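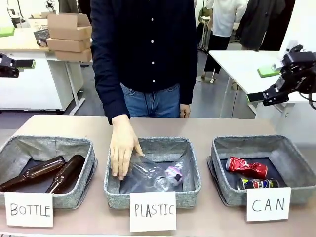 Re: Sorting baskets for the Mestside kitchen

> Could whoever set up the recycling on the long table say which basket is which?
> I have a bag from the Enance flat and don't want to mix it up. Do lids stay on?

Left is BOTTLE, middle is PLASTIC, right is CAN. The cards are propped against the fronts, so please put them back if they fall over. BOTTLE means glass only - the brown ones go there. Clear drinks bottles go in PLASTIC with the lids on, labels too.

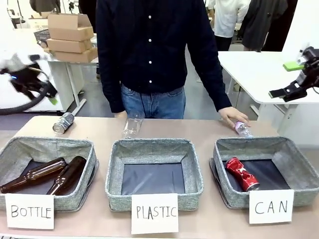
Cans can go in crushed or whole. If you aren't sure about something, leave it on the table behind the baskets and I'll sort it after 10.

The baskets are fabric, so rinse things first. Full ones go down to the Cilleck bins, bay 253. The Vídalín rooms have their own 2 baskets and don't need to bring anything over.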